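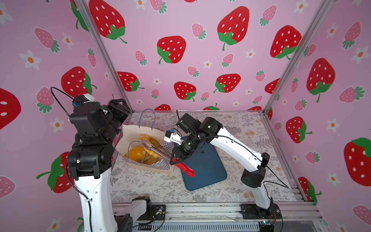

Robin's-egg update from the bench: we spent the whole week comparing two sets of gripper fingers and two controllers on the pastry task, and I have so much to say about it. Thread!

The task is simple to describe and really fun to watch. Bag of pastries on the table, two arms. Get a pastry out of the bag and onto the blue board. Don't squash it. One arm works the bag, the other works the food.

Finger set A is from Cerkari: flat, stiff, rubber-faced. Finger set B is the Grokar soft set, which bends around whatever it's holding. Same gripper body for both, four screws and you've swapped.

We also ran both sets with tongs. The gripper holds the tongs, the tongs hold the food. Silvana Meireles suggested it back in August and I told her it would be a mess. She was right and I owe her a coffee.

Numbers first for the people who only want numbers. 228 attempts per finger set, all with tongs, same operators, same bags. Cerkari: 5 drops. Grokar: 44 drops.

I did NOT expect that gap. I had my money on soft fingers for anything involving bakery goods, and if you pick up the food directly they're lovely. A croissant in the Grokar fingers comes out without a mark on it.

But with tongs the soft fingers let the handles roll. You squeeze, the fingers bend, the handles twist a little, and now your tips are pointing somewhere new. In a narrow bag that is a bad day.

The stiff ones just hold. Ugly, boring, flat, great. You can feel it through the leader arm too – the tongs start to seem like part of your hand after a few tries.

Small thing that helped both sets: where you hold the tongs matters more than how hard. Too near the hinge and you need a ton of force to close them. Out toward the ends of the handles, an easy squeeze does it, but you need more finger travel.

Elango Arumugam marked the good spot with a bit of tape during practice and then took the tape off for the real runs so we'd all have to find it by eye. Cruel, but fair!

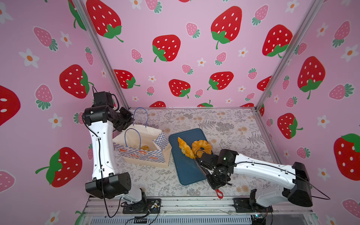
Croissant and cruller on the tray, right gripper down beside the cruller, left one angled at the bag handle.

OK, crullers. I love crullers now. All those ridges give the tongs something to bite on, and there's a hole in the middle if you miss the outside. Easiest shape we tried by a mile.

Croissants are the hard ones. The glaze is slick, the layers flake, and the shape tapers, so if you grab near a point it squirts right out. Go for the fat middle. Every one of us learned that separately because we don't listen to each other.

The bag is its own little project. Twisted rope handles are very friendly to a gripper, they're thick enough to find and they stand up on their own some of the time. The paper is less friendly. Pull too hard and the whole bag tips over with everything in it.

My favorite trick is Fiachra Keane's: get the left arm near the handle early and leave it there, ready, while the right arm does the picking. Then if the bag starts to walk you only have to move a tiny bit.

Now controllers, because this is the part I was most excited about and I've buried it halfway down a thread.

Controller one is our old one, position only. You tell the joint where to be and it goes there, whatever's in the way. Controller two is Fernwood, which Thulani Zulu has been writing. It runs the loop at 1000 Hz and gives a little when it meets something.

"Gives a little" sounds like nothing. Then you lower a pair of tongs into a bag you can't see the bottom of, and the old controller digs in like a shovel, and Fernwood just sort of settles. I laughed out loud the first time.

It isn't all sunshine. Fernwood sags a bit when the arm is stretched out far, so your tips end up lower than you asked for. You get used to it in a session or so, but new people overshoot. Thulani has a gravity fix half done and I'm bugging him daily.

Also it hums. There's a faint whine from the elbow when the arm is holding still. Totally harmless as far as we can tell, slightly maddening by late afternoon.

Pairings, for anyone building something like this:
Cerkari + Fernwood: my pick with tongs
Grokar + Fernwood: my pick for touching food directly
Cerkari + old controller: fine if your operator is patient
Grokar + old controller: please no

Quick camera note, since Cillian Duggan will ask. The wrist view is great right up until the tongs go in, and then it's mostly tongs. The view from outside does more of the work than I'd have guessed. I'd like to try the wrist mount tilted a few degrees more before I say anything firm.

Cable note too, while I'm here. Leave a bigger loop at the wrist than you think you need. Reaching down into a bag turns the wrist much farther than reaching for something flat on the table, and a tight cable pulls on the gripper just enough to spoil your aim.

Things I'd do differently: shuffle the order of the finger sets. We did all of A and then all of B, so everyone had more practice by the time we got to Grokar. That should have helped Grokar, so I still trust the direction of the result, but it's sloppy and I knew better.

I'd also write down which pastry each drop was. I have it for the second half only. From that half, croissants are most of the trouble for both finger sets, and I'd love a full count.

And I'd log how far the tongs turned in the grip. Right now "they rolled" is just me squinting at playback.

Next up: a middle option. Cronin makes a finger with a stiff back and a soft pad, and we have a pair on order. If the soft pad keeps the gentle touch and the stiff back stops the rolling, I'm going to be unbearable to work with.

If you've run tongs, ladles, spatulas, anything with a handle in a two-finger gripper, please tell me what fingers you used. Especially if you got soft ones to behave!

Edit, since two people asked: yes, the 44 includes slips where the pastry fell back into the bag. If it left the tongs before it reached the board, we called it a drop. Same rule for both sets.

Second edit: screws are M3, and yes, we have lost several of them in the bag.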